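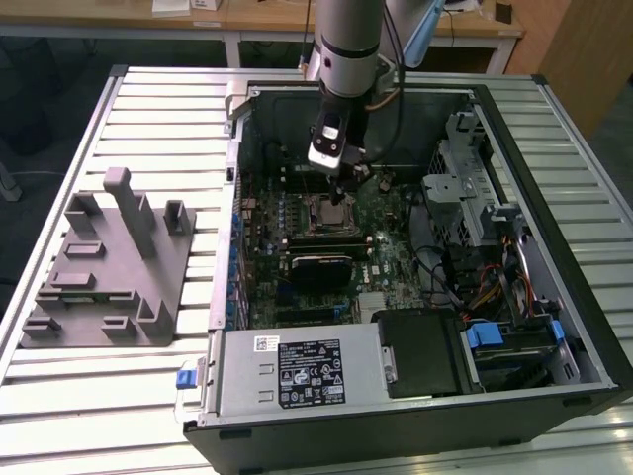

A longtime member in Codport once remarked that most computers brought in for dead turn out to need little more than a good cleaning and some patience, and the saying has followed the town's repair tradition ever since.

Community computer refurbishing is the practice of collecting used home and office machines, putting them back into working order, and passing them along to households and schools that can use them. It sits somewhere between a hobby and a public service, and the people who take it up tend to stay with it for a good many years.

In the Codport area the practice grew out of two neighborhood groups, Sunside and Zutside, which shared a rented hall on Magagula Street and, for a long while, a single set of screwdrivers. The two merged their parts shelves one May after a donation of 128 office desktops proved too much for either to store alone. In its best year the combined group handed out 312 machines, some 300 of them desktops, which have always been easier to open and mend than laptops.

Methods

A donated machine is usually wiped, dusted, and tested before any part is replaced. Memory and storage are the most common upgrades, and a tired power supply is often swapped out as well. Small plastic pieces that are no longer sold, such as drive brackets and clips, may be made on a 3D printer.
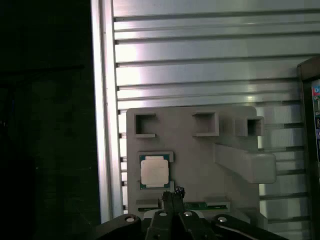 3D-printed plate with square open sockets along the top edge.

Finished machines go out with a free operating system and a printed guide of seven pages, written for people who have never owned a computer before.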